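Taller Tivden
@tallertivden
1 oct 2022

Hilo sobre el desmontaje de torres de sobremesa para recuperar piezas. Criterio técnico, sin tutorial de principiantes. El lote lo compró Kelness en marzo: 457 equipos de oficina, la mayoría con placa útil.

Primera norma: la torre tumbada, sin panel lateral y con el interior hacia arriba. De pie, cualquier tornillo que se suelte acaba detrás de la fuente.

Mesa de perfil de aluminio ranurado. Los surcos retienen tornillería pequeña, así que conviene tener una bandeja magnética al lado. Pasar la mano por la ranura después de cada equipo.

Zócalo de CPU: si está vacío y con el marco levantado, los contactos quedan al aire. No apoyar nada encima. No soplar. Tapa de plástico en cuanto se pueda y, si no hay tapa, se baja el marco con cuidado y se anota en la ficha.

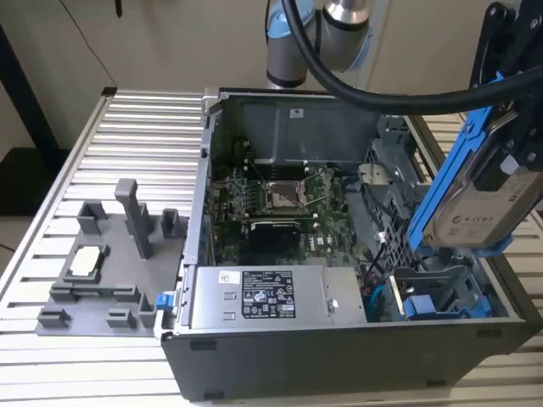

Trirance: Yo sacaría la fuente lo primero. Ocupa media caja y con ella puesta no hay forma de llegar a los conectores de abajo.

Depende del chasis. En los que traen la jaula de discos a un lado y la fuente a lo largo del borde inferior, prefiero liberar antes el cableado de datos. Si tiras de la fuente con los mazos enganchados en la jaula, el que sufre es el conector de la placa.

Orden que seguimos en Alvarado:
1. Cables de datos
2. Alimentación de unidades
3. Unidades y jaula
4. Fuente
5. Memoria
6. Placa

Cables planos: se tira del conector, nunca de la cinta. Si lleva pestaña metálica, se presiona hasta el fondo antes de tirar. Un SATA forzado deja la lengüeta de plástico dentro y el puerto queda inservible.

Los conectores pequeños de dos hilos junto a la placa (panel frontal, ventilador, sensor de apertura) se fotografían antes de soltarlos. La serigrafía no siempre coincide con el manual. 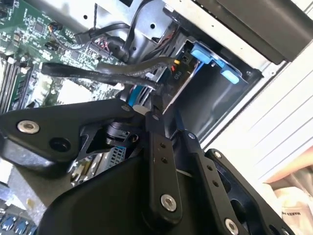 Cable plano negro entre la placa y la zona de discos.

Jaula de discos: revisar los clips de plástico antes de hacer fuerza. En muchas cajas de marca no hay tornillos, solo pestañas de color. Con los años se vuelven quebradizas y no hay recambio suelto.

Pestaña rota = la jaula se clasifica como chatarra, aunque la chapa esté perfecta.

Etiqueta de la fuente: copiar modelo y potencia por línea, no solo la total. Dos fuentes con el mismo vatiaje pueden repartir los 12 V de forma muy distinta. La fuente no se abre en ningún caso.

Recuento de conectores probados hasta hoy: 1.147. Aptos: 1.098. Los demás, casi todos por pestaña partida o pin doblado, van a una caja aparte con etiqueta roja.

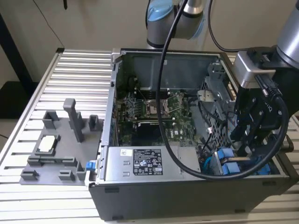
Lado de la jaula, con la fuente todavía en su sitio.

Pendiente para otro hilo: limpieza de pasta térmica y almacenaje de placas. Adelanto que las placas van en bolsa antiestática cerrada y en vertical, sin apilar.

Plantilla de la ficha de despiece, para quien la pida por privado. Está en hoja de cálculo, 2 pestañas, sin macros.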